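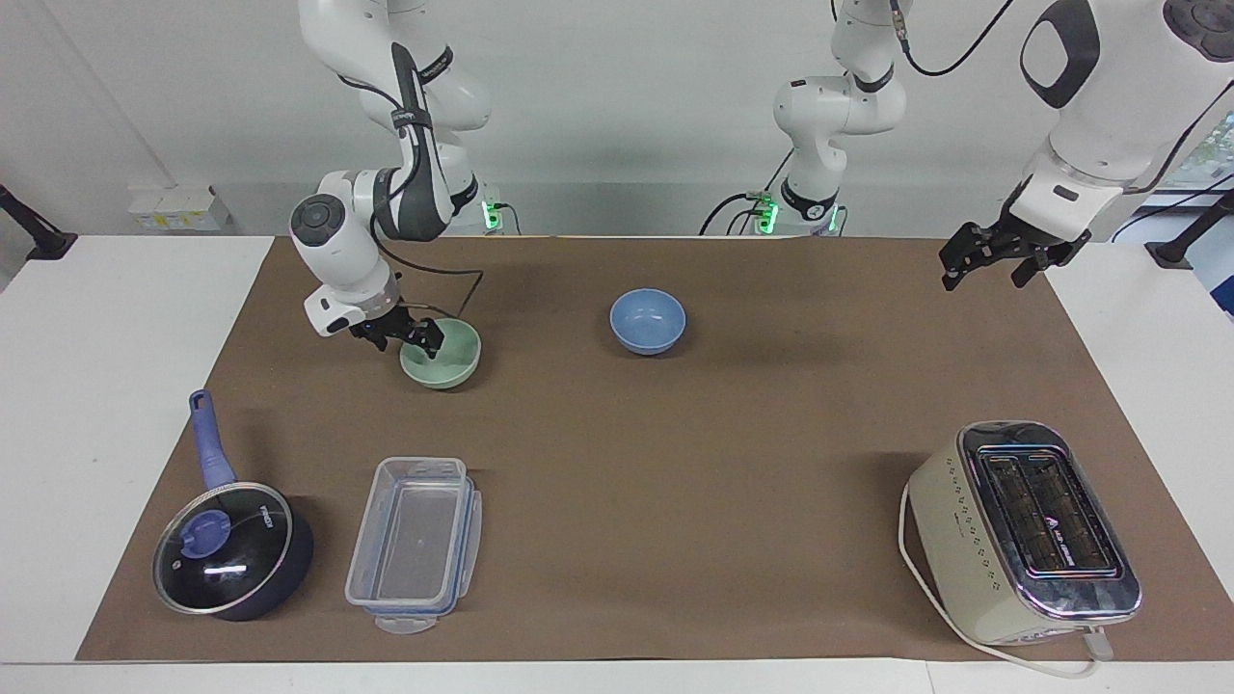
Small bowls, a lidded saucepan and a toaster on a brown paper mat.

Dredby Community Help > Local history and odd places

Is it all right to look around the old Pitska sanatorium, and what do we do if we find something?

Magdolna Fülöp
April 22, 2025

Hello everyone, and sorry in advance for the length of this. My nephew and two of his friends are very keen on old buildings (and on ghosts, I'm afraid) and they've asked me to drive them out to the former Pitska sanatorium, the big one past the Magnusson grain sheds. They've watched every video there is. I grew up near here and I remember the fence having a gap you could walk a horse through, and half the town went in at some point, so I don't want to be a hypocrite about it. But I'm the grown-up this time.

What I'd like to know is whether we need permission, who we'd ask, and what the proper thing is if the kids come across something that looks like it ought to be reported. A neighbour told me a group found a bag of what they thought were patient records in March and just left them there, which didn't sit right with me. I'd also be grateful for anything about the state of the floors!

hillside_ken
Just go, everyone does. Park by the sheds and don't go upstairs. Bring a torch, a good one.

Alvar Ekström
Hi Magdolna, what a lovely aunt you are to even ask. I'd gently disagree with Ken. The place is privately owned now – Hukum Holdings bought it a few years back – and there are signs on the main gate and along the creek side. Going in without permission is trespassing, gap or no gap, and a friend of my daughter's was fined for it.

The good news is that they do say yes sometimes. I wrote to their office in town last year, explained that my grandmother had nursed there, and had a reply in 21 days. They'll want a signed waiver and an adult with anyone under 18, and they only let you into the front hall, the chapel and the laundry wing. The floors in the east ward are rotten right through, and I wouldn't trust the stairs anywhere in the building.

As for finding things, leave whatever it is exactly where it is, come back out the way you went in and ring the police. Use the ordinary station number for papers or old medicine bottles, and the emergency line if it's anything that frightens you. Take note of which room you were in, as there are 51 of them on the ground floor and the officers won't thank you for "the one with the peeling paint". The records your neighbour mentioned should certainly be reported, even this late, so perhaps you could nudge them?

If the answer from Hukum is no, the museum in Dredby has a box of photographs from the nurses' residence and will bring it out if you phone ahead. My lot grumbled about that and then stayed until closing.

Magdolna Fülöp
Thank you both, and Alvar especially. I've written to the office this morning and I'll talk to my neighbour tonight. The kids have been told about the waiver and are already arguing over who gets to hold the torch.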